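Chapter 8
Gathering Examples, or How to Spend July at a Table

In this chapter
Why a learning system needs examples before it needs anything clever
What counts as one example
Choosing a task small enough to finish
Writing the instruction sheet
What the two camera views are each good for
When to throw an example away

You will have noticed that seven chapters have gone by without anyone in them doing any work with their hands. We have drawn the boxes, named the arrows and trained a policy on a set of demonstrations that arrived, conveniently, in a folder. The folder is the subject of this chapter. Somebody had to fill it.

The case we follow is the Marikar set, recorded at the Dincombe lab by Catriona MacAulay and Tavion Whitlock. The plan, as it was first written on the whiteboard, called for 3000 demonstrations of a person wiping things with a wet wipe, using a hand-held gripper in each hand. The plan was written by Alistair MacKinnon, who then went on leave. When he came back there were 488 demonstrations, a much shorter plan and a certain coolness in the tea room.

We use Marikar because it is dull. Students asked to propose a first dataset will nearly always propose cooking dinner. Dinner has fire in it, and onions, and a hundred small decisions the cook can't explain afterwards. A wipe has a corner, a middle and another corner. It is also a fair bit harder than it sounds. Cloth and paper have no fixed shape, so the learner can't get by on memorising where the handle is. Every time the wipe is picked up it has crumpled in some new and personal way.

8.1 What is one example?

For our purposes, an example (or demonstration, or episode; the literature has never settled on one and neither will we) is a single recording of a task from a stated start to a stated finish. It holds the pictures from each camera, the position of each gripper over time, and how far open the jaws were. It should also hold a label saying what the person was trying to do. Leave the label for later and you'll be sitting in front of a recording one day, asking a colleague whether that was "wipe" or "fold", and the colleague will say "yes".

The start and finish matter more than beginners expect. In the first week at Dincombe, Whitlock began each recording when he was ready and MacAulay began each one when her grippers were above the table. Both are sensible. Mixed together, they taught the policy that the proper way to begin wiping is to hover for a while, thinking. Jean Ritchie, who was training the policy and had not been told about the two habits, spent most of a day looking for the fault in her code.

8.2 The instruction sheet

The sheet taped up at Dincombe went through several drafts. The last of them is given whole:

Start with both grippers open and over the table.
Say the task name out loud before you move.
Take the wipe with one gripper, then bring in the other.
Work at the speed you'd use at home. Do not perform.
If you drop it, keep going and pick it up.
If you drop it twice, finish, and mark the recording "messy".
Lid position is your choice. Vary it.
Stop talking to Calum.

The last line refers to Calum Kerr, whose desk was nearby. You may leave it out of your own sheet, or substitute the local equivalent.

Notice that the sheet asks people to keep a fumbled recording. A learner shown only perfect work has no idea what to do after its first mistake, and its first mistake will come promptly. Section 8.5 takes this up again, with figures that do nobody any credit.

8.3 Views from the hand and from the head

Each gripper at Dincombe carried its own camera, and a further camera looked on from head height. The gripper views are close and narrow, and show the jaws and whatever is near them. The head view takes in both hands and most of the table, but a good deal of the fine contact can be lost behind a thumb. Look through the three views in Figure 8.1 and decide, for each, what you could tell a learner about where the other hand is. Then cover the third and try again.
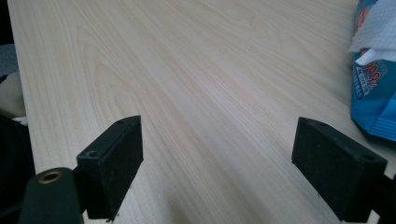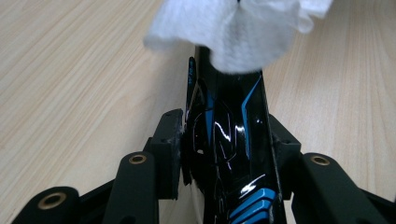
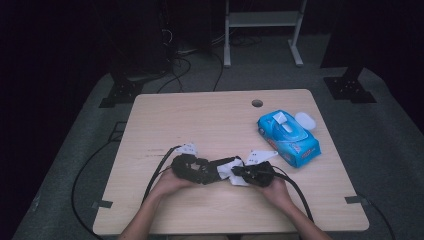
Figure 8.1 Work at the table. First and second: views from a hand-held gripper, with open jaws and with a glossy black-and-blue object held. Third: the head view, with both grippers on one wipe.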